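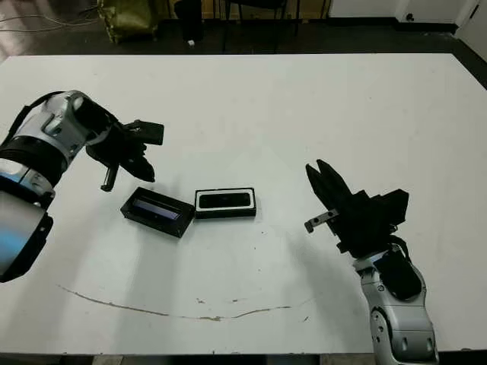 Photo: Thabiso Mokoena, Skandedport

Small rigid boxes are the stiff, straight-sided packages in which phones, watches, earphones and other little goods are commonly sold. Unlike a folding carton, which is shipped flat and popped open by the packer, a rigid box is made up in its finished shape and keeps that shape for the whole of its life, often for years at the back of a closet. Most have two main parts, a lid and a base, and many people find it hard to throw them out once the goods are in use.

Construction

The walls are cut from thick gray board, folded up, taped at the corners and then wrapped in printed or colored paper. Black and white are old favorites for the wrap, and the two are often used together. A black box is handsome on a shelf, though it does show fingerprints and dust, and a white one will sooner or later pick up a gray line along its edges from being handled. The lid is usually made a hair larger than the base, so that it slides down on a cushion of air, and makers take a good deal of trouble over how slowly it does so. At the Trarnard works, lids are tried by hand in batches of 12, and a lid that drops too fast sends the whole batch back to the wrapping bench.

Inside there may be a tray, a fitted insert or just a loop of ribbon.
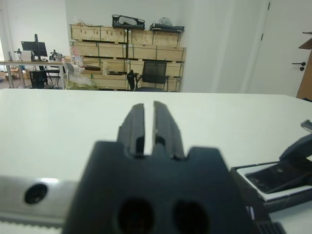

Can a rigid box be folded flat for storage?
Only the kinds made with magnetic or taped corners can be; an ordinary one has glued corners and will tear if it is pressed down.

Packing by hand

The work is simple and rather pleasant, and it needs little more than a clear, light-colored table where dark parts are easy to find. The base is set down open, the insert goes in, and the goods are laid on top with the face up. Leaning the base at a slight angle gives the fingers more room, a habit that many packers pick up in their first week. The Hemum packing guide, last revised in April, allows five minutes for a beginner's first box and asks that the lid be lowered from both short ends at once, without any pushing in the middle.

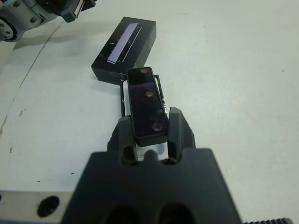 Slim black device with rounded corners, and a black box farther back on the table.

Keeping and reuse

Empty boxes nest well if they are bought in stepped sizes. The Stojanović set, long a familiar one with home sewers, comes in eight sizes, the largest 10 inches long, and each box fits snugly inside the next. They do very nicely for buttons, spare keys, letters and charging cords, and they like a dry shelf, as damp air will lift the paper at the corners.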